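Reuse of Retired Desktop Computers in a College Department
Shona Trevaskis and Ching-wen Chien

2. Method

The store at the Imhof building held 40 retired desktop machines in November. We recorded the age, stated fault and remaining parts of each one, then sorted them into repair, parts and scrap. Machines with a missing processor were placed in the parts group without further testing.

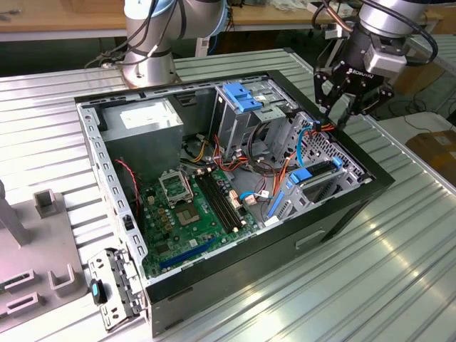 Labour was costed at the student technician rate. Prices for replacement parts came from two suppliers, Zarance and Sirel, and the lower price was used in each case. Delivery was left out, as both firms combine orders.

3. Results

Of the 40 machines, 13 were suitable for repair and seven were scrap. The remainder went to parts. The total cost of repair was £285, most of it spent on storage drives. Memory was taken from the parts group wherever the type matched.

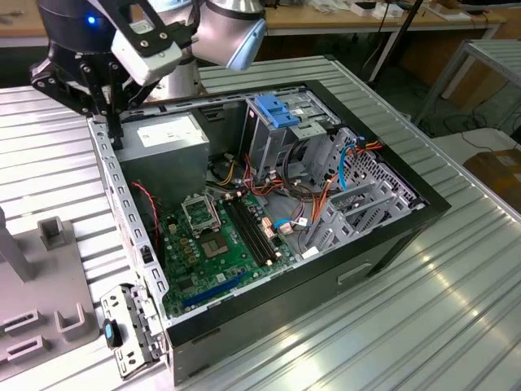
Figure 2. Open tower on its side, with the power supply at upper left.

The stated fault was a poor guide to condition. Several machines marked "dead" in the Plellon asset list needed only a new coin cell, and these were moved to the repair group on Thursday. 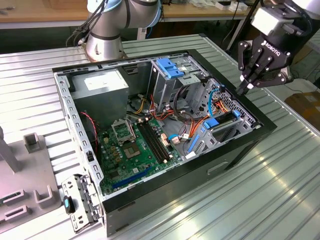 4. Limitations

Energy use was not measured. Older machines may cost more to run, and this should be tested before the repaired units are issued.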